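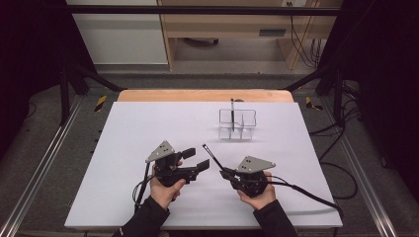
October, evening. Pens again today. The task is called handover and sort on the sheet, and it goes like this: pick up a pen with one side, pass it to the other, put it in the clear divided box. I did the morning block on my own and got into a rhythm sooner than I expected. The pass is the slow part. With the right gripper holding the rod at a slant, I have to bring the left one in with its jaws wide open and wait until the light tip is lined up between them before I squeeze. If I rush it the rod turns and I have to start over.

The target from Vuldale is 930 good episodes before the end of the month. I did 51 before lunch and threw out 14 of them. Most of those were bad passes. Two were me forgetting to press the pedal at the start, so there was nothing recorded at all. I put those down as thrown out anyway, to keep the numbers matching on the sheet.

The clear box is a problem I wrote down last week and I am writing it down again. The first model we trained at Tovberg kept missing the walls and coming down on top of them. We talked about wrapping the box in tape so the edges would show. The answer from Kisudstead was to leave it as it is and collect more, with the box moved to a new spot every ten episodes. So I move it. I go left to right and near to far, then turn it a quarter and go through the spots again.

My wrists were sore by two. The grippers are not heavy but the cables pull a little when I reach across, more on the right. I tried running the right one over my shoulder and it was worse. Tomorrow I want to try a clip on the sleeve.

Afternoon was slower. We had a calibration check at three and the left side was off, so I had to redo it and wait for the log to clear. Then another 40 episodes, 33 kept. I watched a few back on the monitor. My early ones are jerky and the late ones are smooth but lazy, with a long pause before the drop. I don't know if the pause matters. I wrote a note asking whether pauses should be trimmed or left in.

The Lambert trial starts next, same table, with caps to take off and put back on. They want 100 to begin with, to see if it is worth doing. I tried three after we had finished and dropped the cap every time. It needs a better grip pad, or slower hands.

Got home after seven. Soup, dishes, a short walk. Have to remember to take the thin gloves in the morning.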